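About Metley Chatzigeorgiou

Metley Chatzigeorgiou is a small law practice working in wills, estates and family property. Hugo Deschamps and Nabila Ismail are the two partners, and one of them will handle your file from the first meeting to the last letter.

We opened in Otiton in February with 2 desks and a shared phone line. The office now has a staff of six, including a full-time estates clerk.

Most of our work is fixed fee. You get the price in writing before we start, and if the job changes we talk to you before doing anything more. First appointments run for 30 minutes. Please bring photo ID and any earlier will – a copy is fine.

Nabila also looks after contested estates and powers of attorney. Hugo does most of the property transfers and sees clients in Drilora by appointment. Home visits can be booked through the front desk.
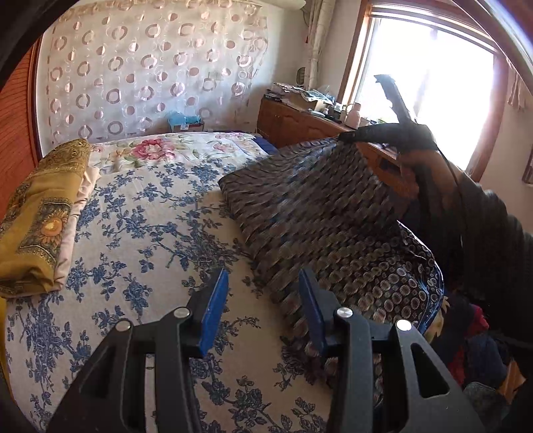
Blue floral sheet, with folded linen at the side of the bed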